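Stuvbridge > Talks > Speaker notes

Search talks and notes Go

Reading time: 4 minutes

What lives at the bottom of the bin
Notes for the afternoon talk, Tatu Waweru

Start slowly. Wait until the people at the back have a chair. Say good afternoon, say my name, say that I have worked with shared tools and spare parts for 7 years, first at Macedo and now at Clanville.

Ask the room: who has at home or at work one box where everything goes? Let them raise hands. I raise mine also.

Then tell the story of the Clanville store. When I came there, we had shelves with labels, very nice labels, and beside the door we had one big bin without any label. People came back at the end of the day with something in the hand. The shelf was far and the bin was near. So the bin was always full and the shelves were half empty. I do not blame the people. I did the same in my first week.

We decided one morning to empty it completely. There were 164 things inside. I wrote each of them in a notebook, and it took until lunch. Of these, 51 had a proper place already, with a label waiting for them. (Pause here. In the rehearsal at Vorier they laughed at this number, so give them time.)

The rest were harder. A hinge with one screw. A handle from a door we did not have anymore. Two people can look at the same bracket, and one says it is trash and the other says he was looking for it since December.

Next slide. Speak about the choice of bin.

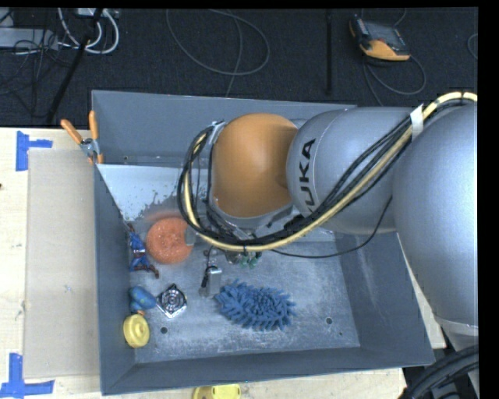 A deep bin hides things. I say this to every store that asks me for advice, and still the deep one is what they buy, for it holds more. Small parts go down, large parts stay on top, and after a month you are buying again what you already own. My advice is to take a shallow bin for mixed returns, so that one layer of things fills it. When it is full, somebody must sort it, and this takes ten minutes and not a morning.

Put the bin on a table, not on the floor. On the floor you bend, and when your back is tired you stop looking after the first few things. At Clanville we moved it up to table height and people began to take out their own items without being asked. I was surprised by this.

Speak also about metal and plastic. I prefer metal for heavy parts. It gets scratched quickly and looks old, but it does not crack in the corner. With plastic we had to change the bin two times in one year. If someone asks about noise: yes, metal is noisy. You can put a rubber mat in the bottom, but then fine dirt collects under the mat and you must lift it to clean.

Now the rule of sorting. Keep it short, they have the handout.

First take out the big pieces and lay them on the table with space between. Then the pieces which are clearly the same kind. What remains at the end is the true problem, and for this we use a tray with the name "ask." The tray stays by the coffee machine for two weeks. After that, what is not claimed goes to scrap.

Some people find two weeks too short. At Macedo we tried a longer time and the tray became a second bin, with a third one under it.

Cost, if there is time: the bin, the tray and the labels together were under 100 dollars. The table we had.

Do not forget to thank Vorier for the room and the projector.

Questions. Somebody will surely ask what to do with screws. Say that screws are another talk, and that I throw away the mixed ones. If they protest, ask them how many jars of screws they have at home, and when they opened one the last time.

Handouts are on the chair by the door. Please leave one for me, I gave my own copy away.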